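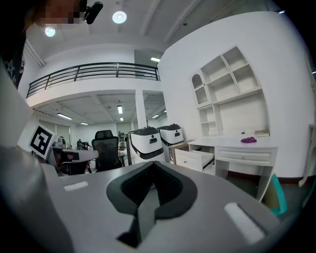

Was That Record Really "Lost"?

Every so often a grown-up gets excited about a "lost album." The sticker on the front says LOST FOR 30 YEARS! or THE BAND HISTORY FORGOT! It sounds like treasure from a shipwreck. Before you believe a sticker, though, ask who lost the music. And did anyone ask the people who made it?

What does "lost" mean?

Sometimes a recording really is gone. Old tapes can rot, burn in a fire, or get recorded over. If there was only one copy, that's the end of it.

Most "lost" records are something else. The company that made them stopped printing new copies, and shops ran out. The music was still sitting on shelves in people's homes, and some families played it at every birthday. To them it was never lost at all.

Take a band called Tekia, from the river town of Fluvport. They made one album, pressed 151 copies, and sold them from a table at dances. Then the drummer moved away and the band stopped. Thirty years later a record label called Groten put the album out again and said it had been "discovered." Plenty of people in Fluvport could hum every song on it. You can't discover something your neighbor is already humming.

Why do labels say it, then?

Because it sells. "An old record some people like" is a boring sticker. "Lost masterpiece" makes you reach for your allowance.

I don't think everyone who uses the word is fibbing. A collector who lives far away may never have heard of the band, so it feels like a discovery to him. But a feeling isn't a fact, and a sticker is an advertisement. Read it the way you'd read the front of a cereal box.

What is a reissue?

A reissue is an old recording put out again. Somebody has to find the best copy they can. A master tape is the first choice, meaning the tape the record was made from. If there isn't one, they may use a clean record and try to take out the pops and crackles with a computer.

They also need permission. Usually two things have an owner: the song (the words and tune) and the recording of it. The owners may be different people, and either one can say no.

Who gets paid?

This is where I get grumpy. With some old records, the singer signed a paper long ago that gave the recording to the company. When it comes out again, the singer may get very little, or nothing. Other labels do it properly. They find the musicians, or their children, and share the money. If a booklet has pages of praise and never says whether the band agreed to any of it, I wonder.

Ekrem Altıntaş played bass in Tekia. He found out about the reissue in June, when a cousin sent him a picture of it in a shop window. "I still had 3 copies under my bed," he said. "They could have called." The label did pay him afterward -- he had to write to them first.

Things to check on an old record that's new again

Look for the names of all the players, and for who wrote each song.
See where the recording came from. A master tape? Somebody's old copy?
Find out if the musicians were interviewed, or if a fan did all the talking.
Watch for big words like "forgotten" and ask, "Forgotten by who?"

Words to know

Label: a company that puts out recordings.
Pressing: a batch of records made at one time.
Royalty: money paid to a musician or songwriter when their work is sold or played.
Liner notes: the writing that comes with an album. The best ones I've read were by Acharya, a Fluvport radio host who phoned every living member of a band before she wrote a word.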